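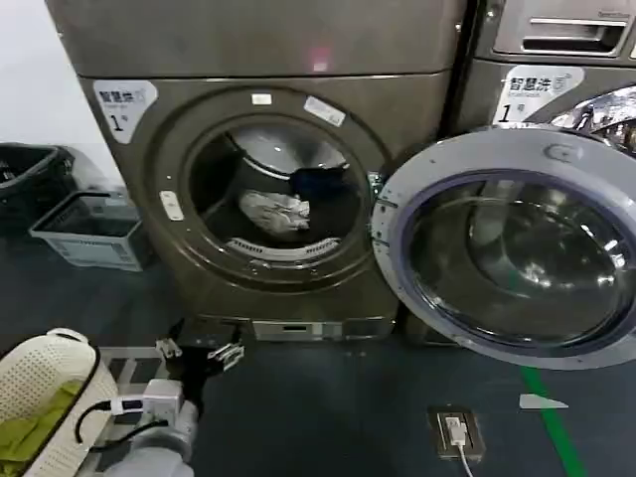 Offene Trommel mit heller und dunkler Wäsche, davor der Zweifingergreifer.

Warum Greifervergleiche an die Maschine gehören und nicht ans Datenblatt

In Ausschreibungen für Manipulationssysteme steht die Schließkraft fast immer in der ersten Zeile der Bewertungsmatrix. Danach kommen Hub, Wiederholgenauigkeit und Eigengewicht. Ich halte diese Reihenfolge für falsch, jedenfalls bei Aufgaben mit biegeschlaffen Teilen in engen Öffnungen. Wer Wäsche aus einer Trommel holen will, scheitert selten an der Kraft. Er scheitert am Gehäuse hinter den Fingern, am Kabelabgang oder an der Sicht.

Im September haben wir zwei Greifer am selben Arm verglichen, den Rindemum und den Dakmont. Gewertet wurden 182 Zugriffe in die Trommel eines Frontladers. Der Rindemum ist auf dem Papier der schwächere. Er hat trotzdem deutlich seltener den Türring berührt, weil sein Gehäuse hinter den Fingern schmaler baut. Von den Fehlversuchen des Dakmont gingen 23 auf Kontakt mit dem Rand zurück, bevor überhaupt Stoff zwischen den Fingern lag. Eine Angabe zur Störkontur in Annäherungsrichtung fehlt in beiden Datenblättern.

Als Gegenprobe dient gern das Regal. Getränkeflaschen, sortenrein in Reihen, definierte Durchmesser, freie Zufahrt von vorn: Daran lässt sich ein Greifer gut kalibrieren und schlecht beurteilen. Beide Modelle lagen dort so nah beieinander, dass ich aus der Differenz nichts ableiten würde. Eine Handgelenkkamera sieht in einer solchen Umgebung zudem weit mehr als die Ware, vor allem Decke, Leuchten und Gegenlicht. Die Belichtungsregelung reagiert darauf, und ein Teil dessen, was im Protokoll als Greiffehler erscheint, ist ein Bildfehler.

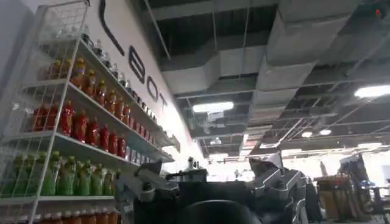

Kamera: Kopf oder Handgelenk

Die übliche Antwort lautet: beides. Das ist bequem und verschiebt die Entscheidung in den Regler. An der Trommel hat die Kopfkamera einen klaren Nachteil, denn das Innere liegt im Schatten, während die Blende darüber spiegelt. Ein roter Reflex auf glänzendem Lack genügt, um eine einfache Segmentierung zu verunsichern. Dunkler Stoff vor dunklem Grund bleibt für sie eine Vermutung. Die Handgelenkkamera kommt näher heran, verliert aber das Ziel, sobald die Finger selbst den unteren Bildteil füllen.

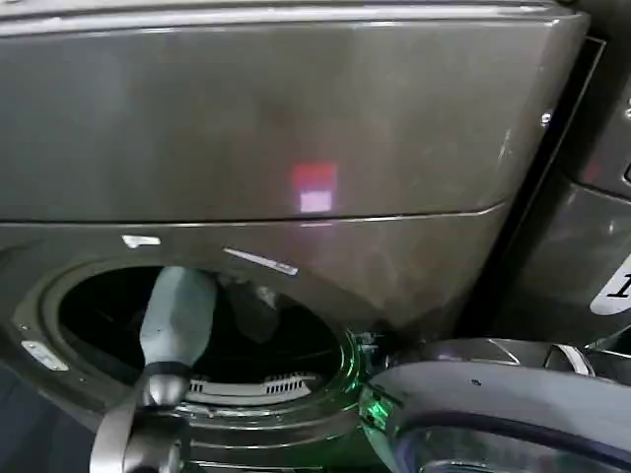
Wir haben deshalb die Kopfkamera nur für die Anfahrt bis zum Türring verwendet und die letzten 71 Millimeter dem Handgelenk überlassen. Diese Grenze ist empirisch gefunden und gilt für unsere Montagehöhe. Ich würde sie nicht übertragen. Übertragbar ist die Methode: den Umschaltpunkt zuerst festlegen, dann die Greifer vergleichen. Wer beides gleichzeitig variiert, misst die Summe und schreibt sie hinterher dem Greifer zu.

Ähnlich verhält es sich mit dem Controller. Der Takács regelt die Kraft sauber, verlangt aber eine Parametrierung je Greifer, die in keinem der mir bekannten Vergleiche offengelegt wird. Der Cundis läuft mit Standardwerten und ist im Kontakt träger. Mit dem Takács sank die Zykluszeit um rund 30 Prozent. Ein erheblicher Teil davon dürfte auf die Einstellarbeit zurückgehen, und die hat der Cundis in unserem Aufbau nicht bekommen. Wir haben die Zahl intern trotzdem zunächst ohne diesen Zusatz verwendet, was ein Fehler war. 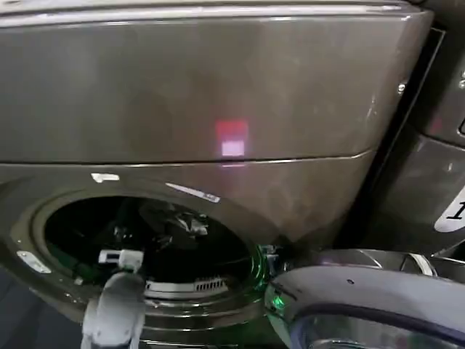 Bei zweiarmigen Aufbauten verschärft sich das Problem. Stehen zwei Greifer an derselben Öffnung, wird die Störkontur des einen zur Randbedingung des anderen. Ein Vergleich am Einzelarm sagt darüber wenig. Ich plädiere dafür, in jeder Auswertung drei Angaben verpflichtend zu machen: die Geometrie der Öffnung, den Umschaltpunkt zwischen den Kameras und den vollständigen Parametersatz des Controllers. Die Schließkraft kann in den Anhang.

Für unsere eigene Beschaffung bedeutet das vorläufig den Rindemum am Takács. Offen ist die Standzeit der Fingerkuppen. Dazu liegen uns bisher keine belastbaren Daten vor, und die Herstellerangaben beziehen sich auf starre Prüfkörper.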